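Community Clothing Exchange: Changes from April
Published Wed 8 March
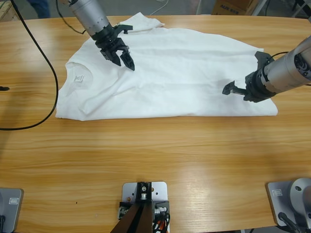

Ama Dankwa wrote to the Residents' Services office last month to ask why the Clothing Exchange at Zisville still closes at four, when most people with school-age children cannot reach it before half past. Her letter was one of several on the same point, and the opening hours have been reviewed as a result.

From the first week of April the Exchange will open on two afternoons and one evening each week. The evening session will run until eight. The Saturday morning session will continue as before, except on bank holiday weekends, when the building is closed.

The Exchange received 3253 garments in the last financial year, against 3000 in the year before. Children's coats, school jumpers and plain T-shirts were the items most often requested. Adult formal wear was seldom taken, and from April we will accept it only by prior arrangement with the office. A small stock of suits for job interviews will be kept at Geltville and may be borrowed for up to six days.

Donations

Residents are asked to bring clothing washed, dry and folded. Bags left outside the door when the Exchange is closed cannot be accepted; a number were spoiled by rain over the winter and had to be thrown away. Shoes should be tied together in pairs. We are unable to take duvets, pillows, electric blankets or underwear, although new socks in their original packaging are welcome.

School uniform with a badge will be held separately and offered first to families at the school concerned. Please tell the desk which school the uniform is for, as some of the badges are very much alike.

The Fiadzo collection point, next to the library entrance, will remain in use until the end of the lease. A decision on its future has not yet been taken. Mohammed-Awal Aryee has asked that any resident who depends on the Fiadzo point, and who would have difficulty travelling to Zisville, should write to the office so that this can be considered when the lease is discussed.

Points and vouchers

The points system, introduced when the Exchange moved from Skutden, will come to an end. Under the present rules a resident receives one point for each garment donated and gives one point for each garment taken. The review found that the system discouraged those with nothing to donate, who were often the residents the Exchange was set up to help. There were 112 households with points outstanding when the records were last checked. These points need not be used up before the change, and no household will lose access to the Exchange on account of having none.

In place of points there will be a limit of six garments for each person at each visit. Babies' clothing does not count towards the limit. Staff at the desk may allow more at their discretion — for example after a fire or flood, or where a family has recently moved into the area.

Repairs

Iddrisu Bonsu will continue the mending table during the Saturday session. Buttons, hems and simple zips can be dealt with while residents wait. Larger repairs are left with a ticket and collected the following week. There is no charge, but a contribution towards thread and fastenings is appreciated. The table cannot accept leather or waterproof jackets.

Comments on the new arrangements may be sent in writing to Dela Ansah at the Residents' Services office or handed in at the Exchange desk. Large-print copies of this notice are available from both places. Residents who hold a key card for the Skutden store are reminded that the cards no longer work and should be returned.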